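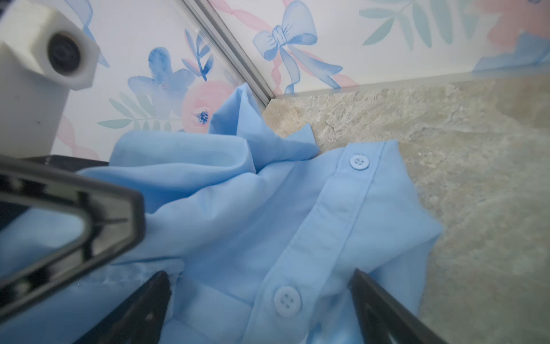 Ebuka Adebisi asks whether a machine can fold a shirt yet. A flat one, yes. From a heap, seldom. Vanesari's arm managed 4 out of 80 in April, with no help.

2/ The hard part is finding an edge. Buttons give a fixed point on the placket, but cloth moves as soon as a finger presses on it. A light blue garment and a dark blue cloth also need telling apart before either is lifted.

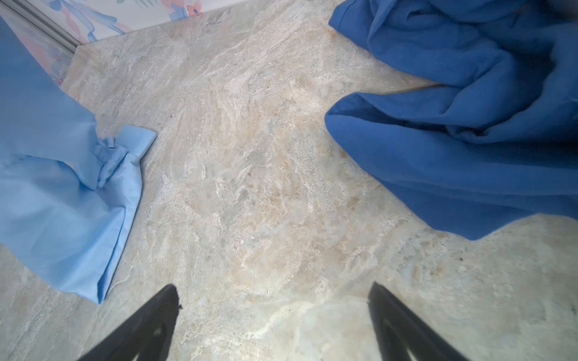 3/ Grip. Thin, cotton-like fabric and ribbed knit want different forces. Vanesari uses one setting for both, and 35 of the failures were slips.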